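Unit 4 handout: Washing up by hand and the care of the sink area
Household and Catering Skills, Level 1
Tutor: Maëlle Gill. Practical sessions: Graham Pickering

Read this before the practical. Bring it with you, as the record sheet asks you to refer to the section numbers.

4.1 What the unit covers

Unit 3 dealt with surfaces and floors. This one deals with crockery, cups, cutlery and pans washed by hand in a single or double sink, and with cleaning the sink afterwards. Dishwashers are in Unit 5 and will not come up in the assessment for this unit.

You should be able to do four things by the end: set out a worktop for washing up, wash in a sensible order, dry and put away without re-soiling anything, and leave a steel sink clean and wiped down.

4.2 Terms

Worktop: the flat surface next to the sink. Some older textbooks say "draining side" for the part nearest the bowl, even where there are no grooves.
Basin: the hollow part of the sink. "Sink bowl" means the same thing, but we avoid it in these notes so that it is not muddled with the bowls you eat from.
Rim: the raised or flat metal edge between the basin and the worktop.
Scrape: to remove loose food with a spatula or the side of a fork, into the food waste caddy.
Soak: to leave an item standing in water. Soaking is a stage before washing and does not replace it.

4.3 Before you run the water

Scrape everything first. Bits of food in the washing water make it greasy sooner and end up in the strainer. Pour cold fat into the fat tin and never down the plughole. If a pan has fat still warm in it, leave it on the back of the cooker until it has set.

Next, sort by kind. Glasses together, cups together, plates stacked by size, cutlery in a jug or tub with the handles up. Knives with a sharp blade are kept out of the tub and laid flat at the back of the worktop, blades to the wall.

Decide which side is dirty and which side is clean and keep to it. In the Balgate kitchen the dirty side is on the left at every sink. If you work elsewhere, look at where the cupboards are. The clean side should be the one nearest to them.

Rinse out the basin before you fill it. A basin that has had vegetables or raw meat in it is washed with detergent and rinsed first.

4.4 Water and detergent

Fill the basin to just under half. Most people overfill, and once the plates go in the water comes up to the rim and runs over the worktop. Use water as hot as your gloved hands can stand. Add the detergent after the first inch or so of water and not before.

One squeeze is enough for a basin of crockery. Too much detergent leaves a film and has to be rinsed twice.

Change the water when the suds have gone, when it feels greasy, or when it has cooled. On a large wash you may change it several times. Svetozár Kadlec's group asked last year whether you can top up with hot instead. You can, once, if the water still looks clear.

4.5 Order of washing

Glasses
Cups and mugs
Cutlery
Side plates and small bowls
Dinner plates and large bowls
Serving dishes
Pans and oven trays

The order runs from least greasy to most greasy. Anything that has held raw meat or egg goes last whatever it is, in fresh water.

Put a few pieces in at a time. Cutlery goes in where you can see it, and knives are washed singly, held by the handle, and never left under the suds.

4.6 Stacking

Stack plates by size with the largest at the bottom. No stack should be higher than you can lift with one hand. Scrape both the plate and the bowl if a bowl has been served on a plate, and look at the underside of the bowl as well, where sauce often gets missed.

Keep stacks back from the rim of the sink. A wet worktop is slippery and a plate pushed by an elbow will go into the basin, where it may chip whatever is already there. A hand's width is enough.

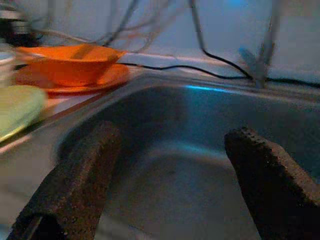
Coloured crockery needs a little more care than white. Stains from tomato, turmeric and beetroot are harder to see on orange, and grease is hard to see on pale green, so run a finger over the surface before you decide that a piece is done. If it drags slightly it is clean. If it slides there is still grease on it and it goes back in.

Tea marks inside white cups come off with bicarbonate of soda on a damp cloth. Rub, leave for a minute, rinse. Do not use scouring powder on glazed or plastic crockery — it dulls the surface and the next stain takes hold more easily.

4.7 Rinsing and drying

Rinse in clean hot water, in the second basin if there is one or under the tap if not. Air drying in a rack is preferred. Cups and bowls go upside down at a slant. If you dry with a cloth, use a clean one and change it as soon as it feels damp all through.

Do not put things away damp. Two wet plates stacked in a cupboard will smell by the next day.

4.8 The sink

Empty the basin, lift out the strainer and knock it into the caddy. Wash the basin with a cloth and a little detergent, starting with the sides and the rounded corners and finishing with the bottom. Rinse and wipe dry. Steel shows limescale as a dull bloom, and a cloth dipped in white vinegar will remove it if it is caught early.

Always rub along the grain of the metal where there is one. No wire wool, and no bleach left standing in the basin. Dry the rim and the seam along the worktop last, as water sits there and dirt collects in it.

4.9 For the practical

Groups of two, 30 minutes, one sink each. One person washes and the other rinses and dries, then you change over at the halfway point. Aprons and gloves are in the Cheetham cupboard. Report chips and cracks to Graham before you start and put the piece to one side.

Hand in the record sheet at the end with both names on it. Pascal Perrin will mark the sheets and return them in May.

Reading for next time: course reader, page 39, on loading a dishwasher, and the table on page 109.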